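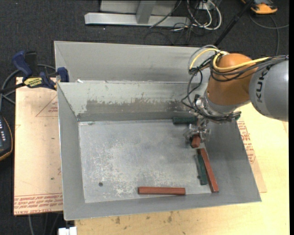 How often does a metal bin need to be recoated?

At Trundcombe the bins are inspected twice a year and are recoated when bare metal shows along more than half the length of any wall, or sooner if the edge of the coating has begun to lift.

Trundcombe begins second stage of bin refurbishment

The Trundcombe Handling Centre has begun the second stage of its programme to inspect, repair and recoat the open metal bins used in its block store. The centre holds 203 bins of this kind. Of these, 99 were dealt with in the first stage, which closed in June, and the remainder will be taken out of use in small groups until the work is complete.

The bins are open rectangular containers with sloping sides. They were bought in several batches over a long period, and their condition varies a good deal. Some have lost little of their original finish. Others are heavily scuffed on the floor and have a worn band low on the wall, where the pale coating has been scraped away and the upper edge of the damage is ragged. Scratching of the floor is usually heaviest towards one end or one corner.

Rhea Navarro, Head of Stores, said that the decision to begin the programme followed last year's condition survey.

"The survey found that the bins were sound in their structure and that the great majority could be kept," she said. "What had suffered was the surface. A bare floor is acceptable in this store and we do not propose to coat floors that have worn evenly. A torn edge on a wall coating is a different matter, as it continues to flake and the flakes find their way on to the blocks."

The block store holds 2748 blocks, in colours which include reddish-brown and dark green. They are kept for handling trials and are issued on request to the centre's own sections and to visiting groups. Blocks are returned to the store after each period of use, where they are wiped, checked for chipped corners and entered on the Totus stock record. Colour is used to separate one set from another. Marks picked up from a bin wall can make a block difficult to assign to its set, and 14 had to be withdrawn last year for that reason.

How the wear occurs

The survey was carried out by Fraser Buchanan, Materials Officer, with assistance from the stores section. His report, which has been circulated to all section heads, concludes that most of the damage is found in the lowest part of the walls and on the floor beside them.

Blocks that are set down in the open part of the floor tend to stay where they are put until they are needed. Those which come to rest at the foot of a wall are pushed along it or pulled up against it many times over. In a bin with sloping sides this is to be expected, as a block placed on the slope will slide down and lie against the bottom edge. The report notes that the sloping sides were chosen for that purpose and recommends no change to the shape.

The report also considered whether a sheet of rubber or felt should be laid in each bin. Two lined bins were kept in use over the winter for comparison. The rubber sheet curled at the corners within a few weeks, and the felt held dust and small fragments which could not be removed without lifting it out. Neither lining has been adopted.

Scraps of paper, tape and packing were found in a number of the bins surveyed, or resting on the ledges and ridges next to them. Sections are reminded that these should be cleared at the end of each session. Material left on a ridge is easily knocked into the bin, and small pieces are hard to see against a scratched floor.

The work

Repair and recoating is being carried out by Marquez, which was appointed after three firms had been invited to quote. Each bin is emptied, washed and dried before it leaves the store. At the contractor's workshop the damaged coating is taken back to a firm edge, any raised metal is dressed flat, and the walls are coated with two layers of Trokamine in grey. The bin is then left to cure before it is returned.

Holes in bin floors have been treated case by case. Where a hole was made for a fixing that is still in use, it will be left open and its rim smoothed. Where the purpose of a hole cannot be established, the section using the bin will be asked before anything is done to it. Sections which have had no reply to an enquiry on this point should write again to the stores office.

Coloured marks on the floors, for the most part small smears left by blocks, will be removed in washing where possible. Marks that do not wash out will remain. They have no effect on use.

In the first stage, five bins were found to have split along a folded corner and were scrapped. A further two were returned to the contractor because the second layer had not taken properly near the rim. Both have since been accepted. Replacements for the scrapped bins have been ordered to the existing dimensions, and are expected before the end of the second stage.

Maiara Paiva, who manages the contract for the centre, said that the first stage had taken longer than planned.

"The original timetable allowed too little time for curing in cold weather," she said. "We have extended the period between collection and return for the second stage. Sections will be without a given bin for longer, but the dates they are given should now be dates they can rely on."

Arrangements for sections

Bins will be collected in groups of eight. Notice of collection will be given by the stores office, and a label will be fixed to the outside wall of each bin concerned. Labels should not be moved from one bin to another, even where two bins appear to be the same. Several mix-ups in the first stage arose in this way, and on one occasion a newly coated bin was sent back to the workshop.

Sections are asked to have their bins empty by 8.30 in the morning on the day of collection. Blocks should be returned to the store in their sets. Loose blocks that cannot be matched to a set may be left in the tray by the store counter, with a note of the section and the bin from which they came.

A limited number of spare bins is available on loan. These are of an older pattern, with a shallower slope to the side walls, and hold fewer blocks. Sections that require a bin of the standard shape throughout should say so when they receive notice, so that their collection can be placed later in the sequence.

The weight limit remains unchanged. No bin should be loaded with more than 600 kilograms, and bins should not be dragged across the floor when loaded. The survey found scoring on the underside of around 30 bins, most of it recent.

Care of recoated bins

Recoated walls may be wiped with a damp cloth and mild soap. Wire brushes, scrapers and solvent cleaners should not be used on them. Chips smaller than a thumbnail can be touched up in the store and need not be reported to the contractor. Anything larger should be reported to Jordan Hebden in the stores office, with the bin number and the position of the damage.

A new inspection sheet has been issued to accompany the programme. It replaces the former card and asks for the condition of each wall, the floor and the rim to be recorded separately. The former card allowed a single entry for the whole bin, which meant that a bin with three good walls and one in poor condition was often passed as fair. Completed sheets will be entered on Totus alongside the block records.

Edgardo Lacson, Director of Operations, thanked sections for their patience during the first stage and confirmed that funding for the whole of the second stage is in place. A review of the wooden shelving in the block store will follow. Its scope has not yet been settled, and sections with comments on the shelving are invited to send them to the stores office in writing.

Copies of the condition survey and the new inspection sheet are available from the store counter. The counter is open from 8 am to 4 pm and closes for half an hour at noon.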